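Keeping the Cell in Tune

The sorting cell at Ballent's Brarnton shop has one arm, one gripper and a simulated twin that gets as much upkeep as the hardware. Both are checked at 6 a.m., before the first totes come in.

On the floor, the work starts with the gripper. The fingers are wiped, opened and closed 5 times, then driven to a reference pin bolted beside the base. If the pin reading has drifted, the arm is homed again and the wrist bolts are checked with a torque wrench. Pads get changed every 400 hours.

The twin runs on software from Pereyra, and its routine is slower. Any change to the real cell — a new cable, a shifted mount — has to be entered by hand. Then the arm goes through 60 practice reaches over a cluttered table, with objects from the shop's model library set down at odd angles.

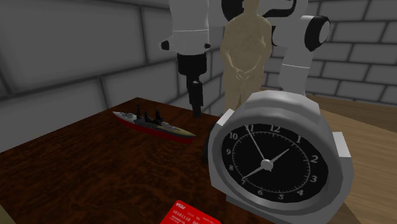
A tall object near the gripper makes a harder test than a low one, and the shop wants both on the table. The alarm clock and the model warship have been in the library since the first setup. A full run takes nearly 18 minutes. Reaches that clip something are replayed at quarter speed, and the approach height is raised a little before the next try.

Dralten, which built the cell, plans to move the reference pin in September. The twin will need a new base measurement the same day.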